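Call for participants: assembly trial, Orna four-leg stool

Location: Lill Building, Room 357, Gisen
Organizer: Jostwood, Product Instructions Group
Type: Paid, short term, on site
Sessions: 2 per participant
Session length: 60 minutes
Payment: $82 per session

Jostwood is looking for adults to take part in an assembly trial of the Orna stool. The trial covers the printed instructions, the order of steps, and the fit between the legs and the seat frame. Participants put the stool together, take it apart, and answer written questions at set points. The work is done standing at a table.

The Orna is a white plastic stool with a square molded seat frame and four straight legs. The frame is ribbed on the inside. Each corner has a round socket, and each leg goes into one socket. The stool is built upside down, with the inside of the seat frame facing up, and is turned over only when all legs are in place.
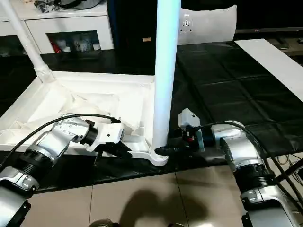 The current instruction sheet tells the user to fit the two far legs first and the two near legs last. Earlier drafts gave no order. In the first round of the trial, people who began with the near legs had to reach past them for the rest of the job, and several turned the frame partway through. The sheet now has a numbered drawing for each leg. We need to know if the drawings are followed as printed, and where a reader stops to check them a second time.

What you will do

Session one is a first build. You receive the seat frame, the legs, and the instruction sheet. There is no spoken guidance. You build the stool at your own pace, mark the sheet wherever the wording or drawing is unclear, and fill in a form when the stool is standing. You then take the legs out again and lay the parts on the table.

Session two is a repeat build with a different version of the sheet. It includes a part done with the frame on its side, so that the joint at the bottom of each leg can be checked while the leg is held. Please read the whole of page 3 before you start this part. The steps are short, but the holding positions change between them.
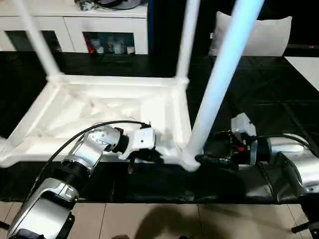
Keep one hand on the rim of the seat frame while seating a leg. The leg goes in straight, in line with the socket. A leg that enters at an angle may feel tight before it is fully down, and this is the most common error recorded so far. If it happens, pull the leg out and start again. Do not strike the end of a leg with the hand or with a tool. No tools are needed at any stage, and none may be brought into the room.

The table is covered with a black sheet, which protects the parts and makes the white edges easier to see. The sheet can slip when the frame is pushed across it. Lift the frame to move it.

Any lining inside the seat frame stays where it is during the build. It is not a part of the assembly and has no step number. One version of the sheet leaves it out of the drawings, and one version shows it as a dotted line. Please mark on the form if the version you were given caused any doubt on this point.

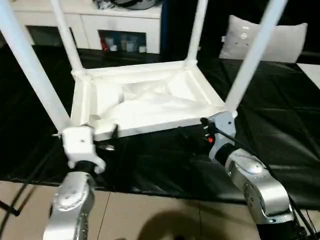 A participant in the first round asked for the check on the corners to come before the stool is turned over, and said that finding a loose leg afterward meant doing two steps twice. The order has been changed to match. The corner check is now step 6. It consists of pressing down on each leg in turn and looking at the collar where the leg enters the frame. The same participant asked for larger type on the parts list. That change will be in the version used for this round.

Who can apply

You must be 18 or older and able to read printed instructions in English. You must be able to stand for the length of a session with short breaks, and to lift and turn a light plastic stool with both hands. Glasses and contact lenses are fine. Left-handed applicants are encouraged to apply, as the first round had too few of them to compare results by hand.

No experience with furniture assembly is needed. People who assemble furniture for a living may apply, but will be placed in a separate group, and that group fills quickly. Current employees of Jostwood and members of their households cannot take part. The same applies to anyone who has already built an Orna stool at home or in a store.

What is recorded

We record the build time, the order in which the legs are fitted, the number of times a leg is removed and refitted, and your written answers. The marked instruction sheets are kept by Jostwood. Your name is stored apart from your results and is removed from the payment file when the trial closes. You may stop at any time. A session that you stop after the first leg is fitted is paid in full.

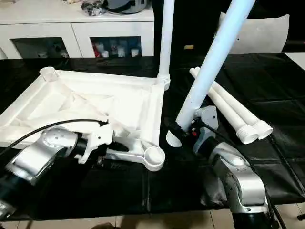

Jostwood Product Instructions Group

Notes on the room and the parts. Room 357 is on the third floor of the Lill Building and can be reached by stairs or elevator. The floor is tiled, so please wear shoes with a flat sole. Bags and coats go on the hooks by the door and stay there during the session. Water is available. Food is not allowed at the table.

All parts are inspected before each session. If a socket is chipped, or a leg does not match the drawing on the parts list, put it to one side and ask for a replacement. The clock is stopped while the part is changed. Do not swap parts between stools. The legs look alike but are logged as a set with their frame.

Long sleeves should be rolled up or buttoned. Rings with raised stones must be taken off, as they scratch the rim. Gloves are not permitted in session one. In session two they are optional, and thin cotton pairs are supplied in three sizes.

Schedule

Sessions run through August, with morning and afternoon places. Sunday sessions are held in the afternoon only, and the street entrance is locked on that day, so use the side door and ring for Jostwood. Your two sessions must be on different days. Late arrivals cannot be given extra time if another session follows.

How to apply

Fill in the short form at the front desk of the Lill Building, or ask the desk to send you a copy by mail. State which hand you write with, whether you have assembled furniture in the past year, and which times of day suit you. Incomplete forms are returned without a place being held. Selected applicants receive a confirmation with both session times and a consent sheet. Bring the signed consent sheet to the first session.

Payment is made by check at the end of each session. Travel costs are not covered. Parking behind the building is free for participants who show their confirmation at the desk.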